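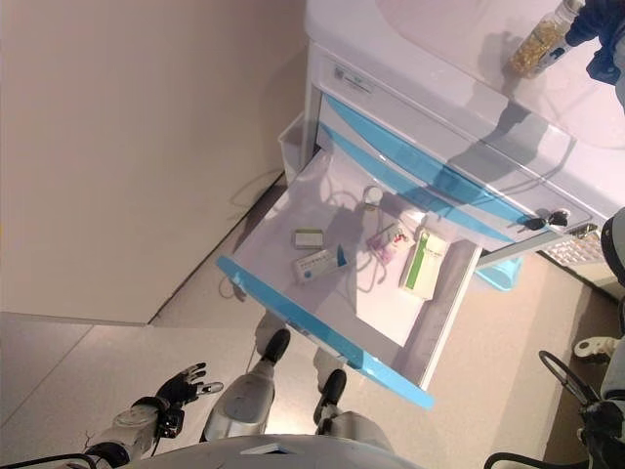

Cart 2, top drawer open, key in the lock.

Home | Rounds | Checklists | Contact

MEDICINE CART — MONTHLY INSPECTION
Site: Tritville, ground floor
Date: January 25, 2026
Checked by: Aurelia Mösli

1. Top drawer opens fully — OK
Comment: It runs well on both rails. In October it was stopping halfway, and the technician from Losport has adjusted it.

2. Lock and key — ATTENTION
Comment: The lock turns without force. Please remember that the key must not stay in the drawer when you walk away from the cart, also not for one minute. The key goes back on your person.

3. Contents in order — NOT OK
Comment: Four medicine items are lying across the tray with no dividers between them. The flat box with the green and yellow band and the long carton with blue printing should stand in one row, labels up. The pink and white packet is flattened. I ask the day team to look if the content is still good. The big box with the green side can stay on the right.

4. Loose small parts — NOT OK
Comment: At the back of the tray is a small round piece, translucent, maybe a ring or a cap. Please find out where it belongs, or throw it away.

5. Expiry dates — OPEN
Comment: I did not finish this point. The evening team will do it and write the dates in the Ralivano list.

6. Surfaces — OK
Comment: Wiped inside and outside. Use only the mild cleaner, the strong one makes the blue edge dull.

7. Side bin — OK
Comment: The clear bin on the left is fixed well. No sharp things in it, please.

8. Wheels and brakes — OK
Comment: The brakes hold. One wheel makes noise when we go over the tile seams, I will watch it.

9. Weight on the cart — OK
Comment: Under the limit of 91 kg.

To do before next check: dividers for the top drawer (ordered from Prydderch), points 3, 4 and 5.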